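Relatório de progresso à Hegazy — projeto Stullix, setembro

Boas práticas para manipulação em bancada

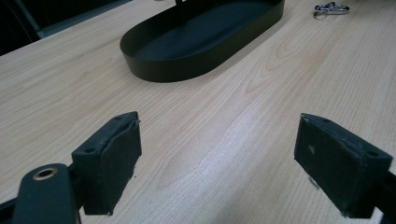 A norma interna pede inspeção dos dedos da garra a cada 300 ciclos. Registámos 291 sessões e em 41 a folha de inspeção ficou em branco. As restantes estão assinadas, mas duvido que uma assinatura prove que alguém olhou para as almofadas. O texto fala em «desgaste aceitável» e não define o termo.

A Kenza Farouk propôs um limite com fotografia de referência — concordo, embora a Grellix tenha prometido o mesmo na fase anterior e nunca o tenha entregado.

Das verbas de formação gastámos 155 euros. Não recomendo gastar mais até a regra estar escrita de forma que dois operadores cheguem à mesma resposta. A próxima versão segue para Dalldale em outubro.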